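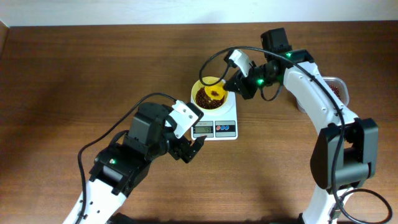
Home / Get involved / Join our tasting and home cooking panel

Do you cook beans at home? Would you like to cook rather more of them, and tell us what you think?

Stonemeo is looking for home cooks to take part in our next panel, which begins in June and runs through the summer. We are a small dried pulses business with a packing room and a test kitchen in Zirnau, and for some years now we have leaned very heavily on the good sense (and good appetites) of people who cook for themselves and their families. Every recipe on the back of our packets has been through the hands of a panel first, and a fair few have come back to us covered in crossings-out and gravy, much improved.

This time we would like 62 households. You don't need to be a skilled cook, and we would be especially glad to hear from people who have never soaked a bean in their lives and always reach for a tin. Students in shared kitchens, grandparents, people cooking for one, people cooking for seven with one of them refusing anything brown: do please all apply!

What you would be doing

Once a fortnight we will post you a parcel of dried beans or lentils with two recipes. You cook both, in your own kitchen and with your own pots, and fill in a short form about each. We ask how long you soaked them, how long they took to soften, whether the instructions made sense, and whether you'd make the dish again. Most recipes are written for 600 g of dried beans, enough for a big pot with leftovers for the freezer, but there is a smaller version on each sheet that starts from 100 g if you are cooking for one or haven't the room.

We do ask that you weigh everything, as cups and handfuls vary so much from house to house. Any kitchen scale will do. If you haven't got one, tell us on your application and we will lend you one for the length of the panel.

There are also two get-togethers at the test kitchen, from 6.30 in the evening, where we cook a few of the dishes side by side and have a good long talk over supper. These are a lovely part of it, but you are welcome to join the panel even if you can't travel.

What you will get

All the parcels are free and yours to keep, along with a £123 thank you payment once your last form is in. We pay bus and train fares for the suppers, and you may bring a guest to the second one.

Who can apply

You need to be 18 or over, with the use of a hob and somewhere to leave a bowl standing overnight. Please tell us about any allergies in your household. Our packing room also handles lupin, soya and sesame, so I'm afraid the panel won't be suitable for anyone who has to avoid these. If you work for another food company we can't take you on, though we'd still be pleased to sell you some beans.

How to apply

Write to Adel El Sherbiny, Home Panel, Stonemeo, Zirnau, or use the form on our Contact page and put "Panel" in the subject line. Tell us who you cook for, what you had for supper last night (toast is a perfectly good answer) and which evenings suit you best. A few lines is plenty, but Adel reads every word and does enjoy a long letter.

Applications close at noon on the last day of May. Everyone will get a reply, whether or not we have a place this time, and we'll keep your name for the winter soup panel if you'd like us to.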